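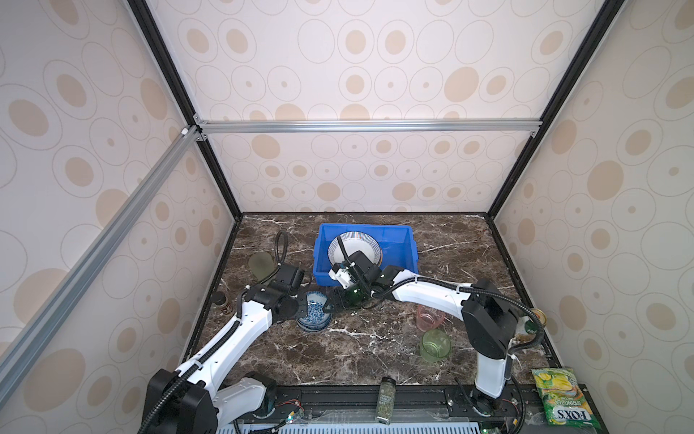 A stack of blue-and-white patterned bowls on a brown marble countertop.

The Year of Becoming Slightly Less Terrible

By Aparecida Peixoto

By the second week of February I had quit four of my five resolutions and was in negotiations with the last one. It wanted me to get up at a quarter past five and write down my intentions. My intentions, as recorded, were to go back to bed.

I came to self-improvement the way most people in Ellitton come to it, through a friend's discarded planner. It ran to 377 pages and had a ribbon, a sticker sheet and a section called Dream Architecture. I filled in the first three pages in purple pen and felt, for an afternoon, like a woman who owned matching luggage. Then my son got an ear infection and the architecture was suspended.

What I had never tried was doing one small thing and leaving it at that. The idea sounded suspiciously like laziness, and I was raised in Cikidthorpe, where laziness is understood to be something that happens to people in Rutherford.

Still, I signed up for an evening course at the Fovville library called Habits for the Rest of Us. There were 15 of us on folding chairs. The instructor was a retired bus dispatcher with a very calm voice, and she asked us each to pick a habit that took less time than complaining about it. A man near the radiator chose flossing. The woman beside me picked calling her sister, then asked whether texting counted. I said I would walk to the end of my street and back after dinner.

"Every day?" the instructor asked.

I said most days. She wrote down "most days" with no visible disappointment, and I have thought about that more than anything in the planner.

The walk takes seven minutes, or eleven if the Hendersons' dog is out. For the first week I resented it. I also tried to improve it, naturally. I downloaded a podcast about stoicism and bought socks with an arch zone. On the fourth night the podcast told me to picture losing everything I love, which is a lot to ask of someone passing a mailbox, so I took out the earbuds and just walked.

I would like to report that the walk changed my life. My husband says I slam fewer cabinet doors. I sleep a little better, and I know which house has the good lilacs. I have also missed more than three nights, some of them for weather and one for a baking show, and the trouble I had always been promised for breaking the chain has yet to arrive. You skip a night, and the street is still there the next evening.

The other thing I've stopped doing is announcing. I used to tell everyone about a new goal the moment I had it, collect the applause and then feel I had done the work. My sister-in-law still asks how my Portuguese is coming along. (I learned to order soup. I had known how to do that since childhood.)

The library course ended a few weeks ago. The man near the radiator is flossing, or claims to be. My neighbor from the next chair did call her sister, and they are now in a fight, though she says it's a better class of fight than before. The instructor is planning another session and asked if I'd come back and pick a second habit. I told her I'd think about it on my walk, and so far I've mostly thought about the lilacs.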